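Monthly Inspection - Tabletop Arm, Cell 2
Hallow site, December
Inspected by: Sadia Janjua
Start 8:40, arm powered down for items 1 to 9, powered up for the rest.

Marks used: OK, ATTN (use it but fix it), STOP (do not run).

MOUNTING AND TABLE

1. Base bolts tight, no movement when pushed by hand - OK
Checked with the torque wrench. No change from last month. Paint marks on the bolt heads still line up.

2. Table locked and level - OK
One foot had backed off a little. Turned it down and tightened the lock nut.

3. Open holes in tabletop clear of screws and crumbs - OK
Found a washer in one of them. Please check that it isn't from something you took apart. It is in the dish by the sign-in sheet.

4. Controller vents clear - ATTN
Dust on the intake filter. I vacuumed it, but it needs a new one. The spare on the shelf is the Irnex size and does not fit. Reisinger part is on order.

ARM

5. Covers seated, no cracks - OK

6. Joints turn smoothly by hand with brakes released - OK
Joint 4 was noted as stiff last time. I could not feel it today, warm or cold. Leaving it on the list for one more month.

7. Joint caps and screws present - OK
One cap screw replaced on the elbow. It was there but the head was rounded out.

GRIPPER AND CABLES

8. Finger pads, wear and grip - ATTN
Left pad is worn smooth at the tip. It still passed the hold test with the 300 g weight but slid a little with the 400 g one. Change both pads together, not one.

9. Cable routing at the wrist - ATTN
The loops from the gripper are too long and hang down onto the table. When the arm works low they drag over whatever is set out, and anything light can get pulled along with them. This was written up before and the fix was a single tie, which has slid down. What I want is two hook-and-loop wraps on the forearm with enough slack left for a full wrist turn, then a slow test through the whole range before anyone runs a job. Don't use zip ties pulled tight. That is how the last cable got its flat spot. 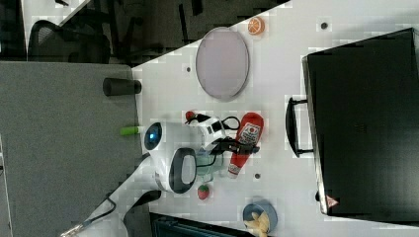
Until the wraps are on, keep to the slow speed setting and keep small items out of reach of the loops. If a cable hooks something, stop the arm first and then free it. Do not pull on the cable.

10. Cable jackets and plugs at the gripper - OK
No cuts. Plugs pushed home and the collars done up finger tight.

POWER UP

11. Status light comes on and settles - OK
Took 38 seconds from the switch. Normal for this one.

12. Emergency stop, both buttons - OK
Pressed each one with the arm moving slowly. Stopped both times. Reset needs a firm twist on the one nearest the door.

13. Home position repeats - OK
Sent home five times. Pin dropped in the gauge block every time.

14. Gripper opens and closes fully - OK
Slight click on closing. Same click as in the log from the summer. If it gets louder, write it down with the date.

15. Force limit trips on contact - OK
Tested against the foam block. Tripped on the first try in both directions.

WORK AREA

16. Test items sorted and undamaged - ATTN
Items should go back in the bin at the end of a shift. Throw out anything with a split seam.

17. Walkway and chair space behind the table - OK
Chairs need to stay pushed back outside the tape while the arm is live.

18. Loose cables off the walkway - OK

19. Logbook filled in - ATTN
Two entries with no initials. Hiken support asks for run hours whenever we call, so the hours column has to be filled in even on short days.

RESULT

Cleared to run at slow speed. No STOP items.

TO DO BEFORE FULL SPEED

Wraps on the forearm cables, then slow range test (item 9)
Both finger pads (item 8)

TO DO WHEN PARTS COME

Intake filter (item 4)

I will recheck items 8 and 9 myself. Leave the old pads in the bag with the date on it - I want to see how the wear runs before we order more of the same kind.

S. Janjua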